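Zako hand grippers, a month in

I said in the spring that I would write up the Zako kit once I had used it enough to have an opinion. I've had it since June, so I suppose I have one now.

For anyone who missed the earlier post, Zako is the pair of hand-held grippers sold by Gokesine. You hold one in each hand, do a job with them, and the recording goes toward teaching a robot arm to do the same job. I paid $509 for the pair, with cables and a carrying case. The case is bad. One of the latches popped off on the second day and I now keep everything in a plastic tub.

Setup took me most of a Sunday afternoon. The printed guide covers the left unit well and then says to repeat for the right, but the right one has its pairing steps in a different order. Shiuli Bepari has a page of notes on this, and I would have given up without it. Follow her steps and skip the guide. Once both units are paired they stay paired, and I haven't had to redo it.

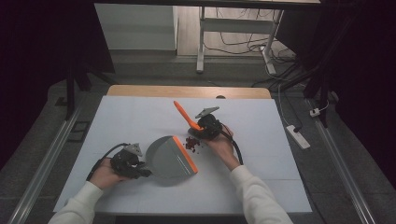

The Zako jaws close evenly and the squeeze needed is light, so my hands hold up better than they did with the Blackwood set I borrowed last year. What I care about most is how they hold ordinary household things that were never made for a machine. Sweeping is my usual test. It needs two tools doing different things at once, and the angle of each one matters. I use a gray dustpan with an orange edge on the left and an orange brush on the right, with a little pile of dark red crumbs on a white sheet to sweep up. The pan is the easy half. The brush takes practice, mainly because you can't roll the handle in your fingers the way you would with a bare hand. You have to turn your whole wrist, and sometimes your elbow goes with it.

I kept a tally for one long session. Out of 30 tries at the sweeping job I kept 28 recordings and threw out two, both for my own clumsiness. With the Blackwood set I was throwing out a lot more than that, though I wasn't writing it down at the time.

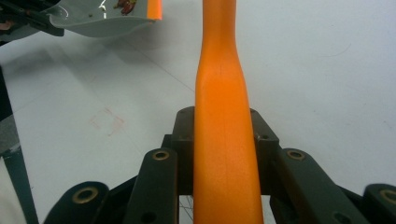 Grip on smooth plastic was my other worry. Anything round or tapered wants to turn in the jaws if you catch it too close to the narrow end. Grab it lower down, where it's thicker, and it behaves. Gokesine sells softer pads as an extra. I haven't bought them and I'm not sure I need to.

The cables are my main complaint. They are stiff, and whichever way I route them one ends up pulling on my forearm. I tried clipping them to my sleeve, which helped until I reached across the table. Brilter makes a set with no cables at all, but you have to stop and charge it, and the friend who owns one says that gets old fast. I would still like to try it.

Weight is fine for the first hour. My longest run without a break was 73 minutes and my right thumb was sore that evening. I take a break every half hour now.

The software does what it says. Recordings save without fuss and the file names make sense. The preview window is too small and can't be resized. I wrote to Gokesine about that and got a polite reply saying it was on their list.

Would I buy it again? Yes, at that price. If you only have one short job to record, borrow a pair first. If you do buy, order a spare cable at the same time - mine took almost three weeks to arrive on its own.

Next I want to try folding dish towels, which went badly with the Blackwood set. I'll post about it when I have something to report.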